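Written Public Comment at Culholm City Council Meetings: What Gets Filed, What Gets Read, and What Gets Mentioned

Project report, State and Local Government
December 2022

Summary

This report looks at written public comments sent to the Culholm City Council and follows them through the meeting record. The council accepts comments by mail, by email and through a web form. Each comment is meant to be attached to the agenda item it names. We collected the agenda packets and minutes for 16 regular meetings, coded 503 written comments, and checked whether each one was attached to the right item and whether the minutes mention it. Most comments reached the packet. Far fewer left any trace in the minutes, and the difference between items was larger than the difference between meetings.

1. Background

Culholm is the seat of Brakik County. It has a council-manager form of government. Council members are elected by ward, and the mayor is chosen by the council from among its own members. Regular meetings are held in the evening, with a spoken comment period before the consent agenda and another before each public hearing.

Written comment was added to the council rules as a formal channel in January of last year. Before that, letters were forwarded to council members by the city clerk and were not part of the packet. The rule now says that a written comment received by noon on the day before a meeting "shall be included in the packet under the item to which it refers." It does not say what happens to a comment that refers to more than one item, or to none. It also does not say whether the minutes must note that comments were received.

Earlier work on public comment deals mostly with speakers. Speakers are easy to count from video, and their remarks are often answered on the spot. Written comments are harder to follow. A council member may have read every letter before the meeting and say nothing about it. A missing mention in the minutes is therefore weak evidence about attention, and we treat it as evidence about the record only.

2. Research questions

The project began with a wide question about whether comments change votes. After a first reading of the packets we dropped it. Too few items had a divided vote, and the packets give no way to know how a member would have voted otherwise. The questions were narrowed to these:

Are written comments attached to the item they refer to?
Do the minutes mention that written comments were received on an item?
Does the type of item make a difference to either result?

3. Sources and method

All sources are public. Agenda packets and approved minutes were downloaded from the city clerk's page. The packets came to more than 700 pages, many of them scanned, with handwritten letters mixed in among typed ones. Text was extracted with Silero, the document tool available in the department computer lab. Silero handled the typed pages well. Handwritten pages were read and entered by hand, and pages with a faint scan were checked a second time.

The unit of analysis is the comment – a single message from a single sender, on however many items. Form letters with separate signatures were counted as separate comments. Petitions were counted as one comment regardless of the number of names, because the clerk files a petition as a single document. This choice matters for one item, the Carrasco Street rezoning, which drew both a petition and a large set of form letters.

Each comment was coded for the item it referred to, the item it was filed under, its stated position (for, against, mixed, unclear) and whether it was on time. Each agenda item was coded by type: public hearing, consent, ordinance, resolution or discussion. In total, 136 items were coded, including those with no comments at all. Procedural items such as roll call and approval of prior minutes were left out.

Two coders worked through the comments separately and then compared their sheets. Disagreement was low on filing and timing and higher on position. Most of it came from letters that supported the purpose of an ordinance and objected to one section. These were recoded as mixed after discussion. Names and street addresses were removed from the working file once coding was finished, although both remain visible in the city's own packets.
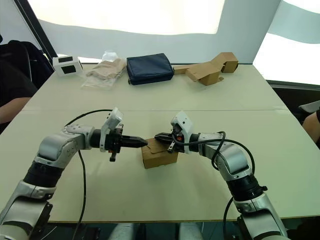
Figure 1. Two robot arms gripping a small cardboard box at a tabletop.

Minutes were coded for any reference to written comment on an item. A sentence such as "the clerk noted letters received" was counted as a mention. A general statement at the opening of the meeting that comments were "on file" was not, as it does not connect a comment with an item. We kept a note of these general statements, and they turned out to be common in the earlier meetings and rare in the later ones.

4. Results

4.1 Filing

The large majority of on-time comments were filed under the item they named. Errors followed a pattern. Comments that named an item by number were almost always filed correctly. Comments that described an item in words ("the parking thing on Carrasco") were often filed under general correspondence at the back of the packet. The web form asks for an item number but does not require one.

Comments on more than one item were filed under the first item mentioned and were not copied to the others. We found no exception to this. A reader looking only at the second item would have no sign that the comment existed.

Late comments were handled unevenly. Some were placed in a supplemental packet posted the morning of the meeting. Others appeared in the packet for the next regular meeting, under general correspondence, after the item had been voted on.

4.2 Mentions in the minutes

Public hearing items had the highest rate of mention. State notice rules require the clerk to report on correspondence when a hearing is opened, and the minutes follow that script closely. Ordinances outside of a hearing were next. Resolutions and discussion items were mentioned only now and then.

Consent items were never mentioned. They are passed together in one motion with no separate entry, so the minutes have no natural place for such a note unless a member pulls the item. Comments on consent items did exist. Most concerned contracts, and several asked that the item be pulled.

4.3 Position

Comments against an item outnumbered comments for it in every category except discussion. We found no clear link between position and mention. The Carrasco Street rezoning had comments strongly on one side and was mentioned at length; a fee schedule resolution with a similar balance was not mentioned at all. Both passed.

5. Limits

The study covers one city and a short run of meetings. Special meetings and work sessions were left out, although some budget comments may have been sent to those instead. Video was not used. A member who held up a letter and spoke about it would be missed if the clerk did not record it, and minutes in Culholm are action minutes with little discussion. The approved minutes for the last meeting in the set were posted in draft form at the time of coding and may have been changed since.

The Carrasco Street item also has a strong effect on the totals. Results were run with and without it. The order of the item types stayed the same, but the gap between public hearings and ordinances became smaller.

6. Suggestions for the clerk's office

Make the item number a required field on the web form, with "not on the agenda" as a choice. Copy a comment that names several items to each of them, or add a cross-reference line. Add one line per item in the minutes giving the number of written comments received, with consent items included. The last change needs no rule amendment as far as we can tell – the council rules set out the least that minutes must contain and leave the rest to the clerk.

7. Further work

A comparison with the Brakik County Commission would be useful. The commission uses the same agenda software and has no written comment rule. Its packets are posted as single files without bookmarks, and coding them would take longer than one term allows. The codebook and the working file, without names, have been left with the department for any group that continues the project.

Contact: Department of Political Science, Student Projects | © 2022 the project group | Back to top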